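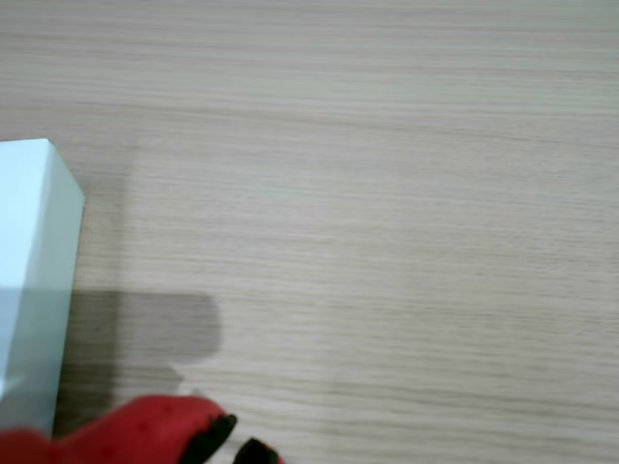
Tabletop in pale wood-grain finish, with a tall pale box at the left.

27th June. Textile store, Fadville. Entry by Asmaa Farouk.

Purpose of entry: to record the state of the moth monitoring programme in the textile store at the close of the second quarter, and to set out the work outstanding before the November inspection.

Traps. All 30 sticky traps were collected and replaced this morning. Positions are unchanged from the previous round, except that trap 8 has been moved from behind the door to the foot of the north racking. Its old position was collecting dust and grit from the corridor, and the adhesive was failing well before the end of each period. Colleagues reading older entries should bear in mind that low catches at trap 8 may reflect the poor adhesive and should not be relied upon.

Catch. Webbing clothes moth was again the main species of concern. Adult males were found on the pheromone traps along the north wall and on both traps beside the blocked fireplace. The remainder of the catch consisted of booklice, one spider beetle and the usual strays from outdoors. No larvae were found on any trap. Frass was noted on the floor beneath the lower shelf in bay 4, swept up, bagged and labelled. The shelf itself was vacuumed along its back edge and inspected by torch. No live insects were seen.

The fireplace remains the most likely source. The chimney was capped during the Ornine works, but the flue was never swept, and old nesting material is almost certainly still in place above the register plate. A request to have the flue opened and cleared has been with Estates since the last inspection. It was submitted again today.

Objects. The Kereama blankets have completed their period in the freezer and have been returned to the acclimatisation area in their sealed polythene. They are not to be unwrapped until they have reached room temperature throughout, and the bags are to be left closed overnight as a minimum. Two of the blankets have earlier grazing along the fold lines. This damage was recorded on arrival, and there is no change when compared with the condition notes.

The felt samples from the Dratunis deposit have not yet been treated. Several carry a painted surface on the reverse, and it is not clear that freezing would be safe for them. Advice has been sought. In the meantime they are double bagged and held apart from the wool, and should stay there. Would colleagues please not return them to bay 4, as happened after the last store visit.

Store records. The location check now stands at 1,631 objects confirmed out of some 2,000 on the register. Most of those remaining are flat items in the plan chest, where progress is slow on account of the interleaving. A small number of labels have lost their adhesive and are being replaced with sewn tape. Loose labels must be kept with the object in a clear pocket until the replacement has been attached.

Humidity. Readings in the store have been steady. The logger by the window shows a higher peak each afternoon than the logger on the racking, and the blind is to be kept fully down until the difference has been looked into. The window logger is also due for calibration, so its figures should be treated with caution.

Outstanding before November:
Flue to be opened, swept and sealed (Estates).
Gap under the corridor door to be fitted with a brush strip.
Pheromone lures to be reordered. The present stock will cover one further change only.
Treatment decision on the Dratunis felts.
Plan chest location check to be completed.
Bay 4 floor to be inspected again at the next trap change, including the void behind the skirting.

Trap sheets are filed in the blue binder. The catch from the north wall has been retained in the specimen drawer for confirmation of species.

A.F.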